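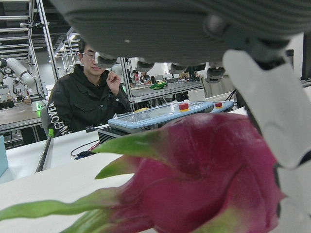

Fruta de oficina, segunda temporada

27 de agosto de 2025

En febrero, la empresa decidió que comiéramos sano. Un proveedor llamado Torico empezó a traer cajas de fruta, y los primeros días hubo hasta aplausos. Luego se acabaron los plátanos, que duran lo que dura un ascensor en llegar, y quedó lo de siempre: tres kiwis como piedras y una pitahaya que da pena abrir por lo bonita que es.

Llevo en oficinas desde 2001 y puedo decir que la pitahaya es la fruta más sobrevalorada que he probado. Por fuera promete un carnaval, con esas puntas verdes. Por dentro sabe a agua que una vez conoció una pera. La he defendido en público, eso sí, porque en la cocina había quien la llamaba «alcachofa de discoteca» y uno tiene sus principios.

Mi método: nevera, 90 minutos, partirla a lo largo y cuchara. Con lima mejora bastante. Con yogur también, aunque entonces lo que está rico es el yogur.

El otro drama es dónde comérsela. En Hastosance, mi anterior trabajo, había comedor. Ahora cada cual come en su mesa, entre cables, y a las 5 todo huele a mandarina.

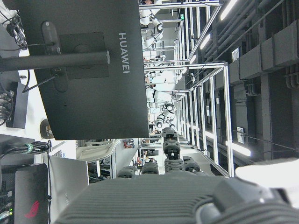

¿Y cómo se sabe si está madura?

Se aprieta un poco con el pulgar: debe ceder como un aguacate en su punto. Si está dura, se deja un par de días fuera de la nevera. Si se hunde el dedo, al batido.

La semana que viene, los kiwis, que siguen igual.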